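접시는 왜 늘 다른 것을 담고 있는가

글 민서하 / 살림과 물건

우리 집에는 접시가 모자란 적이 없다. 그런데 저녁상을 차리려고 하면 꼭 한 장이 없다. 찾아보면 그 한 장은 현관 신발장 위에서 열쇠와 주차권을 담고 있거나, 침대 옆에서 귀마개와 머리끈을 받치고 있다. 한번은 세면대 위에서 발견되었는데 치약이 누워 있었다. 생선 한 토막을 올리면 꽤 근사했을 접시였다.

누가 갖다 놓았는지는 따지지 않기로 했다. 식구가 둘뿐인 집에서 그런 수사는 결말이 뻔하다.

접시를 접시로 쓰는 시간이 하루에 얼마나 될까. 한 끼에 길어야 삼십 분, 설거지통에서 불어 가는 시간은 빼는 게 맞을 것이다. 나머지 시간에 접시는 찬장에서 쉬거나, 쉬지 못하고 부업을 뛴다. 이번 겨울호에서는 그 부업을 들여다보기로 했다. 편집부 회의에서 이 기획을 냈을 때 반응은 미지근했다. 같은 자리에서 나온 다른 안이 '연말 식탁 초 고르기'였으니 경쟁이 세지는 않았다. 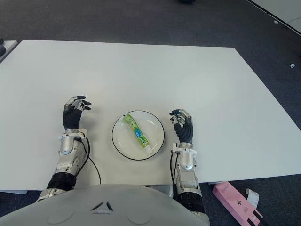 가느다란 검은 테를 두른 흰 접시와 치약.

치약은 까다로운 물건이다. 세우자니 뚜껑이 작아 넘어지고, 눕히자니 세면대의 물기가 신경 쓰인다. 컵에 꽂으면 칫솔과 자리다툼을 한다. 치약 전용 받침이라는 것이 세상에 있기는 한데, 나는 그것을 사서 사흘을 쓰고 서랍에 넣었다. 받침의 홈이 내가 쓰는 치약보다 좁았다. 반면 접시는 치약의 굵기를 묻지 않는다. 비스듬히 누워도 받아 주고, 반쯤 짜서 허리가 꺾인 것도 받아 준다.

생활용품 편집숍 푸르네로(Purnero)에서 그릇 매입을 맡고 있는 하마다 치하루 씨를 찾아간 것도 그 얘기를 하고 싶어서였다. 매장은 골목 안쪽 2층에 있고, 계단이 좁아서 큰 접시를 산 손님은 내려갈 때 조금 비장해진다. 2022년 12월 2일, 연말 선물 포장이 막 밀려들기 시작한 오후였다.

하마다 씨는 흰 접시 이야기를 꺼내자 먼저 한숨부터 쉬었다.

"손님들이 제일 많이 집었다가 제일 많이 내려놓는 게 흰 접시예요. 집에 있다는 걸 그제야 떠올리시거든요. 그런데 테두리에 검은 선이 하나 있으면 얘기가 달라져요. 이건 집에 없는 거니까요."

그가 선반에서 꺼내 보여 준 접시들은 내 눈에는 대체로 같은 접시였다. 테가 조금 굵거나, 가늘거나, 가운데가 조금 깊거나. 하마다 씨는 가는 테 쪽을 권했다. 굵은 테는 음식이 액자에 걸린 것처럼 보이는데, 집에서 만든 음식 중에 액자를 견디는 것은 드물다고 했다. 나는 전날 저녁의 김치볶음밥을 떠올리고 반박을 포기했다.

푸르네로에서 지난 연말에 나간 테두리 접시는 대략 900장이라고 한다. 그중 몇 장이 지금 음식을 담고 있을지 물었더니 그는 잠시 천장을 보았다.

"선물로 나간 건 반 이상이 현관에 있을 것 같은데요. 저도 선물 받은 건 현관에 둬요."

정작 그릇을 파는 사람의 현관에도 접시가 있다는 말에 나는 크게 안심했다. 덕분에 한 장을 더 샀다. 취재비로 처리해 달라고 했으나 편집장은 영수증을 보고 웃기만 했다.

한편 접시가 이렇게 떠도는 것을 못마땅해하는 쪽도 있다. 정리 상담을 하는 니시무라 유즈키 씨는 남의 집에 들어가면 접시부터 센다. 직업이라 그렇다고 하는데, 초대받은 저녁 자리에서도 센다는 것을 보면 직업만의 문제는 아닌 듯하다.

"접시가 거실에 나와 있으면 그 집에는 물건이 앉을 자리가 없다는 뜻이에요. 사람이 급하니까 제일 납작한 걸 집어다 깔아 준 거죠. 임시로요. 그 임시가 몇 년씩 가요."

그의 처방은 간단하고 실행하기 싫다. 우선 집 안의 접시를 전부 식탁에 모은다. 담겨 있던 것은 접시 옆에 내려놓는다. 그러면 식탁 위에 치약과 동전과 단추와 언제 것인지 모를 알약 포장이 나란히 서는데, 니시무라 씨는 이 순간을 좋아한다고 했다. 나는 별로 좋아하지 않았다. 직접 해 보니 접시 옆에 내려놓은 것 중에 내가 두 달 동안 찾던 안경 나사가 있었고, 찾는 동안 새로 산 안경은 이미 코에 걸려 있었다.

다음 차례는 물건을 원래 방으로 돌려보내는 일이다. 치약은 욕실로, 단추는 반짇고리로. 반짇고리가 없으면 단추를 버리라고 한다. 단추를 버리라니. 그 셔츠는 진작에 버렸지만 단추는 다르다.

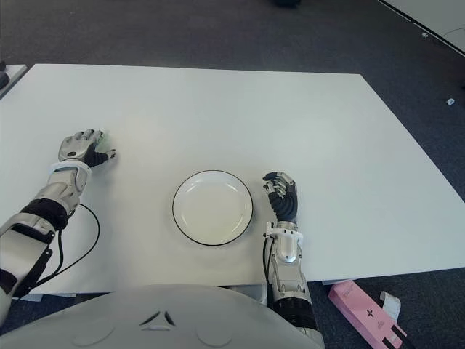 비우고 나면 접시는 갑자기 넓어진다. 몇 달 동안 잡동사니 밑에 깔려 있던 바닥이 드러나고, 이게 이렇게 멀쩡한 물건이었나 싶어진다. 니시무라 씨는 이때가 고비라고 했다. 빈 접시는 무엇이든 부르기 때문에 곧장 씻어서 찬장에 넣어야 한다는 것이다. 나는 전화를 한 통 받고 왔고, 그 사이 접시에는 귤껍질이 담겨 있었다. 그나마 음식에 가까워졌으니 진전이라고 우겼다.

식탁에서 밀려난 물건이 바닥으로 내려가는 것도 흔한 일이다. 상자 같은 것이 특히 그렇다. 처음에는 의자 위에 두었다가, 누가 앉는다고 하면 바닥으로 옮기고, 그러고는 발로 조금씩 밀면서 한 계절을 난다. 니시무라 씨의 상담 노트에는 이런 물건을 가리키는 말이 따로 있다. '걷는 상자'라고 쓴다. 우리 집의 걷는 상자는 부엌에서 출발해 지금 책장 앞까지 왔다. 안에 무엇이 들었는지는 모른다. 열어 보면 치워야 하니까 열지 않았다.

정리함을 사면 해결될까. 이 질문을 들고 수납용품 가게 그로로(Grorlow)에도 들렀다. 칸막이 쟁반이 벽 한 면을 채우고 있었는데, 욕실용, 현관용, 책상용으로 나뉘어 있어도 가까이서 보면 색만 달랐다. 점원에게 차이를 물었더니 "욕실용은 욕실에 두시면 돼요"라고 했다. 맞는 말이라 더 물을 수가 없었다. 가장 작은 것의 지름이 100밀리미터, 치약을 올리면 양쪽 끝이 날개처럼 튀어나올 크기다. 옆의 긴 쟁반은 폭이 80밀리미터라 치약은 들어가겠지만 그 외의 인생은 들어가지 않을 것 같았다.

결국 접시로 돌아오게 된다. 둥글고 납작하고 가장자리가 살짝 올라와서 굴러가려는 것을 막아 준다. 씻기 쉽고, 손님이 갑자기 와도 치약만 치우면 과자를 담을 수 있다. (씻고 나서 담는다. 이 문장은 우리 집에 오는 분들을 위해 적어 둔다.)

하마다 씨에게 전화를 걸어 니시무라 씨의 의견을 전하자 그는 꽤 오래 웃었다. 그러고는 접시를 제자리로 보내라는 말에는 찬성인데, 제자리가 꼭 부엌이어야 하느냐고 되물었다. 그의 매장에서는 크기별 용도를 적어 두던 카드를 작년에 없앴다고 한다. '앞접시'라고 적힌 카드를 보고 화분 받침을 찾던 손님이 그냥 나갔기 때문이다. 카드를 치운 뒤로 화분 받침을 찾는 사람도 접시를 사 갔고, 비누 받침을 찾는 사람도 접시를 사 갔다. 앞접시를 찾는 사람만 조금 헤맸다.

니시무라 씨에게도 이 이야기를 다시 전했다. 나는 어쩌다 두 사람 사이의 우편배달부가 되어 있었다. 그는 타협안을 내놓았다. 방으로 내보낼 접시를 정하고, 그 접시는 부엌으로 돌아오지 못하게 하라는 것이다. 파견이 아니고 전출이라고 했다. 그 대신 한 접시에는 한 종류만. 치약 접시에 동전이 올라가는 순간 그 접시는 다시 늪이 된다고 경고했다.

그래서 지난주부터 우리 집 세면대의 접시는 정식 발령을 받은 상태다. 가는 테가 있는 것으로 골랐다. 흰 세면대에 흰 접시를 두면 경계가 안 보여서 새벽에 칫솔을 엉뚱한 데 내려놓게 되는데, 검은 선이 있으면 잠이 덜 깬 눈에도 착륙 지점이 보인다. 하마다 씨가 말한 가는 테의 미덕이 그런 것은 아니었겠지만 어쨌든 그의 조언을 따른 셈이다.

현관 접시는 아직 협상 중이다. 열쇠만 두기로 했는데 어제 보니 건전지가 하나 와 있었다. 다 쓴 것인지 새것인지 알 수 없는 건전지였다. 이런 건전지는 버릴 수도 없고 쓸 수도 없다. 같이 사는 사람에게 물으니 그 건전지는 원래부터 거기 있었다고 한다. 그 접시는 거기 놓인 지 나흘 되었다.

접시를 새로 들이려는 분께 하마다 씨가 남긴 말도 옮겨 둔다. 매장에서 고를 때는 빈손으로 들어 보지 말고 가방 속의 물건을 하나 올려 보라고 한다. 립밤이든 열쇠든 상관없다. 대개 그 물건이 그 접시의 미래라고 했다. 나는 그날 지갑을 올려 보았고, 접시값을 치르고 난 지갑은 접시에 아주 잘 맞았다.

푸르네로의 연말 포장 접수는 12월 말까지. 포장지는 흰색과 회색 중에서 고를 수 있고, 계단에서는 난간 쪽으로 내려가는 편이 낫다.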